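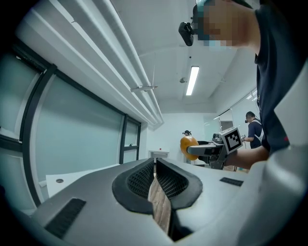 Getting started with the Taven hand-held gripper kit: your first afternoon of recording

If you have just had a Taven kit delivered and the box is still sitting on the end of your desk, this page is for you. I put off opening mine for the best part of a fortnight, and then felt rather silly, as the whole thing was up and running before tea. The booklet is fine as far as it goes, but it has plainly been written by someone who knows the kit inside out, and it skips the bits that newcomers trip over. So I've gone slowly. If you already know your way around hand-held grippers you can jump straight to the part on practice runs.

I should say that I bought my pair at full price, and that Liam Lightfoot at Miston lent me a second pair for a month so that I could try it with more than one person recording at a time. Neither he nor Taven has seen this before you have.

What you need before you begin

A pair of grippers, left and right. The headset that goes with them. The charging lead, the printed marker cubes, the little bag of spare finger pads, and a computer with the Taven recorder already installed (do this the night before if your connection is slow, it's a big download). You will also want a table you can walk all the way round, and a few things to pick up. Start with objects about the size of an apple. Everyone wants to begin with teaspoons and everyone regrets it.

Step one: charge everything, and then check it

Charge both grippers until the light stops blinking. Mine took most of a morning the first time and have been much quicker since. Then switch each one on and give the trigger a few slow squeezes while you watch the opening value in the recorder. It should go smoothly from shut to fully open and back again. If it sticks or jumps, switch off, wait a moment, and switch on again with the fingers closed. That cured it for me every time but once, and on that occasion it was a crumb of packing foam in the hinge.

Step two: fit the marker cubes

The cubes push on and turn until they click. Do please look at the tiny letter moulded into the base, as the left and right cubes carry different patterns and the recorder will happily accept them the wrong way round. Elsie Haworth and I lost a whole set of recordings to this. The hands came out swapped, and we only noticed when we played them back the following day.

Wipe the faces with a dry cloth. Fingerprints on a marker do more harm than you would think, especially under strip lights, where the shine can hide half the pattern. Don't use anything wet on them, the print lifts.

Step three: put the headset on and adjust the straps

Put the headset on first and the grippers second. It sounds obvious, but once both hands are full you can't do up a buckle, and you will have to put everything down and start again. The band should be snug enough that it stays put when you look down at the table. Look down, look up, turn to each side. If it slides, tighten the back before you touch the sides.

If you wear glasses, there is a thinner forehead pad in the bag with the spares. I missed it completely and spent my first session with a sore nose.

Step four: set up your space

Daylight is lovely but it moves about, so if you're near a window, half-close the blinds and put the main lights on as well. Try not to stand with a bright window directly behind the thing you're picking up. Frosted glass is much kinder than clear.

When several of you are recording at once, leave a good arm's length between people – more if you can spare it. The grippers stick out further than your hands do and you will misjudge it at first. Give each person their own session name in the recorder before anybody starts. Terence Rowbotham, who helped me test the group mode, likes to write the names on tape on the table edge, and I've taken that up too.

Step five: the practice runs

Hold both grippers in front of you and press the start button on the left one. Wait for the tone. Then reach for your object, close the fingers round it gently, lift it, carry it a short way and put it down again. Press stop. That is one recording.

Go more slowly than feels natural, though not so slowly that you look as if you're moving underwater. Keep your eyes on what your hands are doing, as the headset sees what you see. Don't squeeze hard. The pads have plenty of grip, and with something round and glossy a heavy squeeze just makes it pop out sideways and roll off under the radiator.

I'd do 12 of these and throw them all away. After that your wrists have settled down and the recordings are worth keeping. Change hands now and again, and have a rest after every nine or so; the grippers aren't heavy, but your thumbs will let you know about it.

Step six: look through what you've got

Open the session in the recorder and play a handful back. You are looking for three things going right together: the fingers close when they should, the tracking line stays green, and the object can be seen for most of the reach. A short patch of amber is nothing to worry about. Red in the middle of a grasp means delete it and do it again.

By the end of my month I had 2,503 recordings, and kept 1,423 of them. I was a bit downcast by that until Miroslava Charvát told me that her first batch was worse. Most of what I lost came from the early days, and from the swapped cubes.

How it compares

I've also used the Berorier set, and it is the lighter of the two, with a nicer trigger. But its pads wear quickly and replacing them is a fiddly job with a very small screwdriver. On the Taven they slide out. The Aoki kit I have only tried at a desk for an hour, so I'll leave that for another day.

My grumbles with the Taven are the short charging lead and the start tone, which can't be turned down and is very shrill if you have a room full of people all beginning at different moments. Evie Dawber has asked them about it and was told a volume setting is planned for December.

Putting it away

Cubes off first, fingers closed, then into the foam. Switch the headset off at the side button and don't rely on it going to sleep.

Last updated 01/05/2026. If your recorder looks different from what I've described, check that you have the current version, as the menus were moved about in the spring.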